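The Predby worktable, one year in
Review by Lilla Szénási

I bought the Predby because my last table was a door. A perfectly good door, on two trestles, with a hole where the knob had been, and for six years I lost pencils down that hole. When the second trestle gave up in July I decided I was an adult and should own a table that had been a table its whole life.

The Predby comes in white, or in a shade the store calls Fog, which is white with a higher price. I went with white. It arrived in one very long box and one box of legs, and the man who carried them up looked at my stairs and then at me in a way I still think about.

Putting it together

The instructions say 20 minutes. I have now read a lot of furniture instructions and I believe they are timed by someone who has the legs on already. It took me an evening, with a break to find the hex key, which I was sitting on. The bolts do line up, I'll give it that, and it has never wobbled. I lean on it hard when I'm scoring card and it doesn't complain.

Size

Enormous, for the first week. I had plans for that surface. I was going to keep one end for paper, one end for carving, and a clear stretch in the middle where a person could simply put down a cup of coffee.

My belief now is that a table doesn't hold what you need it to hold, it holds what you own. The iridescent paper is fanned out on the left, where I can admire it and never cut into it. The tall wooden sculpture has the middle, along with a heap of printed papers I'm fairly sure I need. The pot of dried stems lives on the right. I've been told it would look nice in the hall. The kraft folder gets whatever is left, and of course the bottle goes on top of the folder.

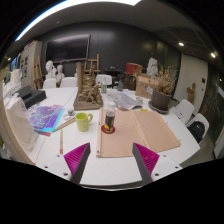
The surface

My biggest worry with white was stains, hence the red coaster, which I'm strict about. I'm less strict about mugs. So far tea wipes off with a damp cloth, pencil comes off with an eraser, and wood glue peels away in a long satisfying strip if you leave it overnight. Ink is another matter. There's a faint gray comma near the back edge from my first month that has survived everything I own under the sink. I keep the box of odds and ends over it.

It scratches less than I expected. I use a cutting mat when I remember, and the places where I didn't remember are only visible in low sun, at which point I go and do something else.

One real complaint: the front edge is sharp. My forearms had a red line across them until I learned to sit farther back. The Fodor, which I tried in the store, has a rounded edge, and also a drawer, and also costs enough that I put my hands back in my pockets.

What about the cat

Milo approves. He weighs a great deal and lands on it from the windowsill with no warning, and the table hasn't moved an inch. The pencils have.

Would I buy it again

Yes, though I'd look harder at the Rumel first. It's the same length and a bit shallower, and a shallower table might have forced me into some decisions. The Predby is deep enough that things at the back go into retirement.

Good points: sturdy, easy to wipe, big.
Bad points: sharp front edge, no drawer, ink, big.

Four stars. I'd go to four and a half if they'd ship a spare hex key for people who sit on the first one.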